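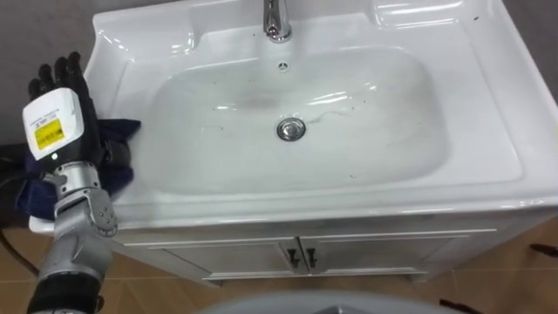
Défaut d'appui de Tresus

Le défaut d'appui de Tresus est une anomalie du logiciel de commande Tresus, développé par la société Nurkitell pour des robots humanoïdes affectés au nettoyage de sanitaires. Il se manifeste au cours de l'essuyage d'une surface courbe, en particulier une vasque de lavabo : le bras continue d'augmenter sa pression sur le chiffon alors que la consigne de force est déjà atteinte. L'anomalie a été relevée pendant la campagne d'essais Graltora, menée à Heywood. Nurkitell la considère comme corrigée depuis la révision d'août, ce que les éléments publiés ne permettent pas d'établir.

Contexte

La campagne Graltora devait montrer qu'un humanoïde pouvait entretenir une salle de bains ordinaire, sans aménagement particulier. L'essuyage du lavabo y tenait une place importante. Un chiffon froissé dans une main à plusieurs doigts change d'épaisseur à chaque reprise, et la céramique passe en quelques centimètres d'un rebord plat à une pente. Tresus estime l'effort à partir du courant des moteurs du bras, faute de capteur dans la paume. Ce choix, présenté à l'époque comme une économie raisonnable, est au centre de la plupart des critiques.

Incidents

Sur 140 cycles d'essuyage, le rapport de campagne recense 13 dépassements de la force autorisée. Dans cinq cas, l'arrêt automatique ne s'est pas déclenché et un opérateur a dû couper l'alimentation. Une vasque s'est fendue à hauteur de la bonde et a été remplacée. Aucun blessé n'est signalé, mais le protocole interdisait toute présence à portée du bras - l'absence de blessé ne dit donc pas grand-chose du danger en usage réel.

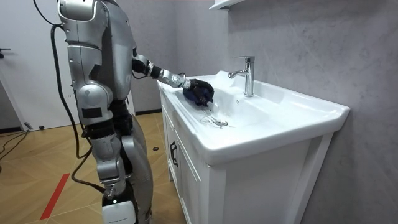 Temps de lecture : 2 minutes

Causes avancées

Selon Nurkitell, le tissu plaqué contre la paroi fausse l'estimation du contact. Le logiciel croit la main encore à distance de la céramique et pousse davantage. L'explication est plausible pour les dépassements survenus dans la pente intérieure. Elle convient mal à ceux qui ont été enregistrés sur le rebord, où la géométrie est simple, et le rapport n'en propose pas d'autre. Les courbes d'effort brutes n'ont pas été diffusées.

Correctif et réserves

La révision d'août abaisse la force maximale et ajoute un retrait du bras lorsque l'effort croît sans déplacement de la main. L'éditeur annonce 30 cycles consécutifs sans dépassement. Au taux observé pendant la campagne, une telle série aurait certes été peu probable sans modification, mais elle a été obtenue sur un seul modèle de lavabo, avec un chiffon neuf et à vitesse réduite. Le comportement de l'arrêt automatique, pourtant le point le plus préoccupant, n'a fait l'objet d'aucun essai séparé.

La qualité du nettoyage après correctif n'est pas documentée non plus. Une pression plus faible protège la vasque, au risque de laisser les dépôts en place.

Voir aussi

Commande en effort
Arrêt d'urgence
Robot humanoïde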